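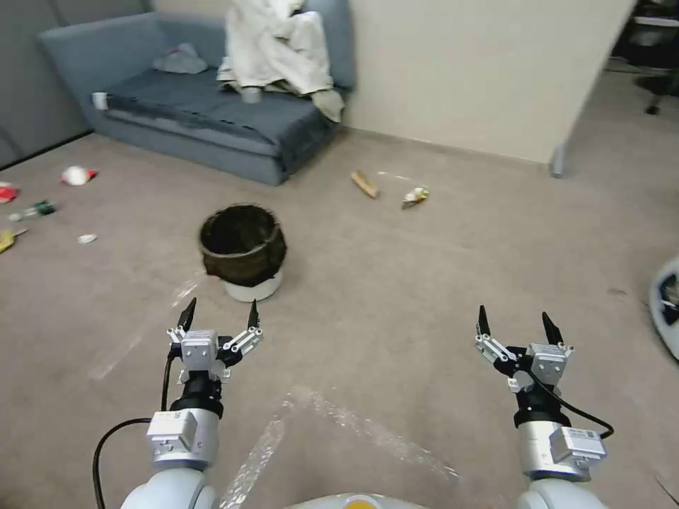
Figure 3. Cell 2 at Sterport from the head camera, grippers open, with the bin and litter set out in front of the sofa.

3.2 Cell Layout and Upkeep

The tidying cell at Sterport consists of one two-armed robot, a carpeted floor area and a small set of household furniture. It was set up in June under the Trondlow project and is used for a single task, in which litter is picked up from the carpet and placed in a small round bin. The robot is parked facing the sofa, and its base stays locked during a run. All motion in the results of Section 4 therefore comes from the arms.

Each arm ends in a two-fingered gripper with narrow black fingertips. The narrow tips were chosen after early trials with a wider pad, which slid over flat wrappers and pressed them into the carpet pile. A narrow tip can get under the edge of a packet, but it is also easier to bend. Fingertips are checked against a flat gauge at the start of each shift and replaced in pairs. A pair lasted 500 grasps on average before it failed this check.

Cable routing has taken more attention than any other part of the cell. The gripper cable leaves a loop of slack at the wrist so that the last joint can turn through its full range. If the loop is too short, the connector works loose; if it is too long, it can catch on the bin when the arm reaches down and across. The present length was set by hand, with the arm held at its lowest reaching pose, and is marked on the cable sleeve. Of the 22 unplanned stops logged before the routing was changed, most were traced to the wrist connector.

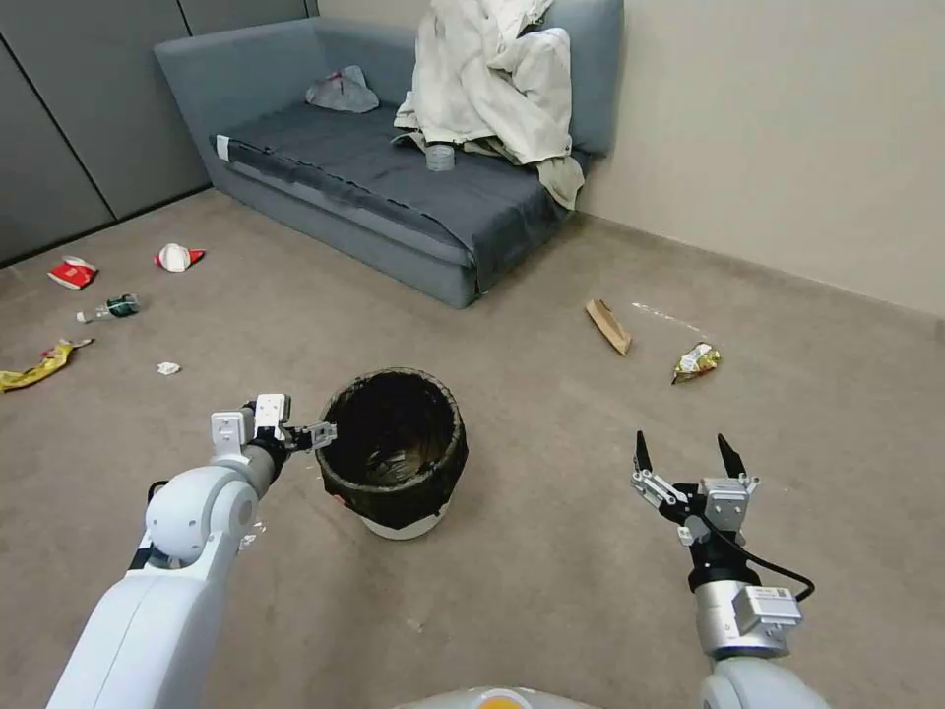 The bin is kept within reach of both arms, so that either one can release an item without passing it to the other. Its exact place is varied between runs, as are the places of the litter and the items left on the sofa. The operator works from a layout card produced by the Parry scheduling tool. Litter includes paper, wrappers and a plastic bottle, and worn pieces are exchanged when they no longer hold their shape. Items on the sofa are not targets, and a grasp attempted on any of them is recorded as an error.

Camera calibration is repeated after any work on the head or shoulders. The procedure uses the Iren target board, which is laid on the carpet at 4 marked positions while the arms are held clear. Where the fitted error exceeds the limit given in Appendix B, the head mount is tightened and the procedure is run again. The limit was last revised on 08/07/2018, and runs recorded before that date were checked against the new value.

Carpet fibers collect in the finger joints and slow the closing motion — an effect that was first mistaken for a controller fault. The joints are now brushed out at the end of each shift, and the closing time is logged with the gripper empty. A gripper that closes more slowly than its own baseline is taken off and cleaned on the bench before the cell is returned to use.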